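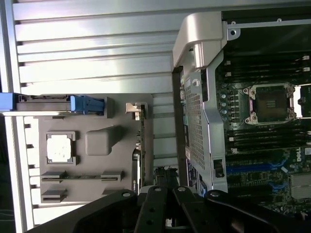
Junpei Chiba asks whether the wrist camera by itself is enough to get a CPU into a socket, or if we're cheating with a second one overhead. Good question, and long answer, so I'm making it a thread.

Short version: wrist camera only for the last stretch. We do have an overhead view but the policy stops getting it once the gripper is close. I wanted it gone completely and lost that argument (for now).

Background for people who just got here. The method is called Kakley. It splits a placement into a coarse move and a fine move, and the fine move is learned from corrections instead of full demos. You let the robot try, you grab the controls when it drifts, and only the part where you grabbed counts as training data.

Why a workstation? Because everybody's insertion benchmark is a peg and a nice clean block, and I was sick of pegs. Inside a Dell you get memory slots on both sides of the socket, shiny metal everywhere, a perforated shroud standing up right where your fingers want to go. It's a horrible place to be a robot and I love it.

The shiny metal is a real problem, by the way. The ridged aluminum side panel blows out almost white under our lights, and our first version liked to lock onto those ridges as if they were slot edges. They're long, parallel, high contrast... I can't even blame it.

What fixed it was dumb. We randomized the lamp position between corrections. Same number of corrections, no new network, no fancy loss. I had spent most of November on a fancy loss. It is in a folder now and we don't talk about the folder.

OK, numbers. We ran 70 placements with the final version and 48 went in with no human touching anything. A placement counts only if the chip is flat in the socket and the fingers let go without dragging it.

The old baseline (full demos, same operator, same amount of operator time) was so far behind that I reran it. Twice. Still bad. I'd love for somebody outside the lab to try it, because I don't fully trust a gap that flatters me this much.

Of the failures, the most common kind is rotation. The chip arrives over the socket a little twisted and the fine move tries to fix x and y first, and by then it's touching the frame. Akihiko Chiba thinks we should correct the twist higher up, in the coarse move, and he's probably right, but that means relabeling everything and I'm sulking about it.

Someone is going to ask about pins, so: yes, LGA pins bend if you look at them wrong. We killed more than 3 boards getting here. Boards for this are cheap secondhand if you aren't picky, and mine don't need to boot.

Force sensing helps less than I expected! We tried it on and off and the success rate barely moved. My guess is that by the time you feel contact on a part that small, the mistake already happened. Where it did help was letting go — the release got a lot gentler.

Another thing I'd do differently: start corrections earlier. Our operators (me, mostly) waited until it was obviously wrong before stepping in. The policy learned to get obviously wrong and then recover, like a student driver who only brakes when you scream.

Does it transfer? Kind of. Moved to a different board layout it gets close and then hesitates. With 2 hours of extra corrections it wakes up again. I haven't tested it on memory sticks yet, that's next, and Nado people please stop emailing me about it, I'm going as fast as I can.

Code will go up once I've cleaned out the hardcoded paths. There are so many hardcoded paths. The correction logs too, if I can figure out where to host them.

Oh and for whoever DM'd about grip force: we keep it low and fixed during the approach, then ramp down on release. Tried learning it, the robot learned to squeeze. Fixed it is — more on that when I write up the memory stuff.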